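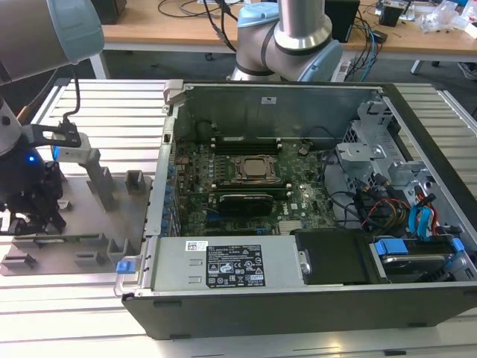
A desktop computer with its side panel off.

What Do the Tires on a Car Do?

Hi, I'm Aicha Fawzy, and I love tires. I know that's a funny thing to love! My uncle had a little repair shop in Nalby, and when I was ten he let me roll the old tires across the yard (they are heavier than they look, and they do not like to go straight).

So let's talk about tires. A car can weigh as much as a grown-up hippo, and the only parts of it that touch the road are four patches of rubber. Each patch is close to the size of a grown-up's shoe. Four shoes holding up a hippo! Those patches have to help the car start, stop and go around corners, so they need a really good grip.

Now go and look at a parked car with a grown-up. See the grooves in the rubber? The pattern they make is called the tread. When it rains, water gets squeezed into those grooves and pushed out of the way, and the rubber can still reach the road. If the grooves are worn down, the water has fewer places to go. Then the tire can start to ride up on top of the water like a water ski, and the driver can't steer or stop very well. Yikes. Mechanics have a long word for this, hydroplaning, and I think it's a great one to say out loud.

Tires are full of air too, and the air is what holds the car up. We measure how hard it pushes in pounds per square inch, or PSI for short. My car likes 38. Yours at home may like a different number, and there's usually a sticker inside the driver's door that tells you. I check mine on Wednesday before breakfast, when the tires are cold, because driving warms up the air inside and makes the number climb.

Cold weather does the opposite. Air takes up less room when it's chilly, so in February my tires often look a bit tired and I have to pump them up. I have a little foot pump for that and it squeaks like a mouse.
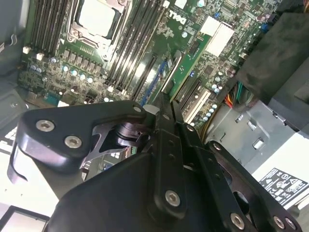

Why are tires black?
Tire makers mix a fine black powder called carbon black into the rubber. It makes the rubber tougher, so the tires last a lot longer. Natural rubber is a milky color, and the very first car tires were pale!

Next time you're on a car trip, listen for the tires. They hum on smooth roads and roar on bumpy ones. My favorite is the crunch they make on gravel.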